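**Tamano, 15 December 2019**

# Tamano opens its waterfront street to walkers for a longer trial

The city of Tamano will keep the cars out of its old waterfront street until the end of May, after a first trial that the city office calls "useful but too short". The decision was published yesterday evening, together with a report of 34 pages about how people live, shop and move in the district.

The street is called Javach Street and it runs for 400 meters between the ferry landing and the covered market. For many years it was the main way for cars and small trucks going to the harbor. In the fall the city closed it to traffic as a test, put benches on the roadway and painted a bicycle lane on the inland side. The plan at that time was to open it again before the new year.

Now the benches will stay. The report says that the residents were asked about noise, air, safety for children and how easy it is to reach a doctor or a shop on foot. In total 1034 households sent back the form. A clear majority wants the trial to continue, but many of them wrote that they want changes too, mostly in the lighting and in the bus route.

The bus is the most difficult question. Since the closing, line 7 goes around the hill and does not stop at the market anymore. Older residents who live near the ferry landing must walk up the steps to reach it, or wait for the smaller bus that comes once an hour. The city office writes in the report that this result was "not foreseen in the way it should have been". From the middle of January, line 7 will come back to the market by the lower road. The stop will be in front of the former customs house, where the sidewalk is wide enough for a shelter.

The lighting will be changed in the same period. The present lamps were made for a road, so they stand high and they light the middle of the street very strongly, while the doors and the corners stay dark. Lower lamps will be placed along the house side. The city has ordered them from Meredith, a firm which already did the lighting at the ferry landing, and the work should take nine nights. The residents will receive a letter with the exact nights for their part of the street.

Not all people are happy. The shop owners at the market end say that they sell more since the closing, above all in the late afternoon. The shop owners in the middle part, where there are repair shops and a store for building materials, say the opposite. Their customers come with a van and they cannot carry a door or a bag of cement to the next parking place. For them the city will open a loading time every morning from six to ten. Vehicles can enter from the harbor side only, and they must leave on the same side.

The report also looks at rents, a subject that was missing from the first plan. In other districts that became more quiet and more green, the rents went up some years later, and the people who had asked for the change could not always stay to enjoy it. The authors of the report do not say that this will happen in Javach Street. They advise the city to write down the rents now, so that there is something to compare with later. The city office has agreed to this and will publish the numbers together with the next report.

A second project is connected with the trial. On the empty lot behind the market, the housing cooperative Ukis wants to build apartments for families and for older people, with a day center and a public laundry on the first floor. The lot was planned as a parking garage in the old city plan. If the street stays closed to cars after May, the garage would make little sense at this place, and the cooperative could receive the land on a long lease. If the street opens again, the garage plan remains valid. For this reason the cooperative has asked for a decision before the summer. The city office says this is possible, but it does not promise it.

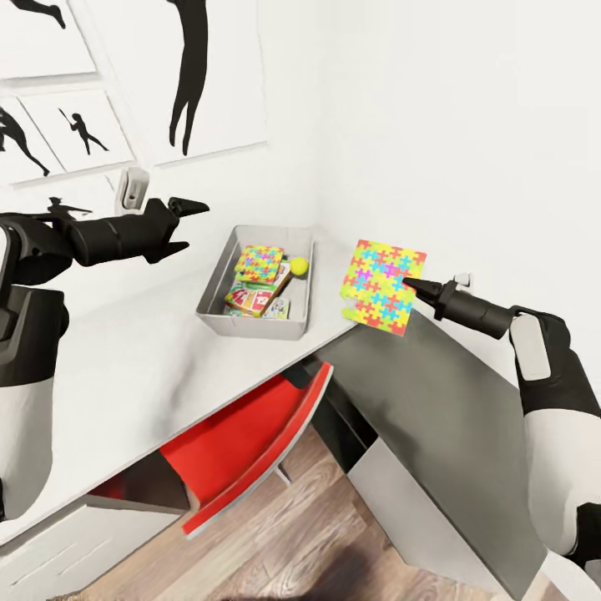 **Can residents of Javach Street still reach their own garages by car?**

Residents with a garage on the street can drive in at any hour, at walking speed, if they have the blue permit behind the windshield. The permit is free and can be collected at the counter of the city office. Visitors, taxis and delivery services do not get this permit and must use the parking area at the harbor, except during the morning loading time. Ambulances, the fire service and the garbage trucks can enter without any limit.

Persons who cannot walk long distances can ask for a special permit, also when they do not own a garage. A letter from a doctor is needed. The first applications were answered slowly, and the city office has apologized for this in the report. It wants to answer new ones within one week.

The full report can be read at the city office and in the public library, and a short version will be sent to all households in the district. Comments in writing are accepted until the end of January. A public evening about the bus route and the lamps will be held in the market hall after the holidays, and the date will be posted at both ends of the street.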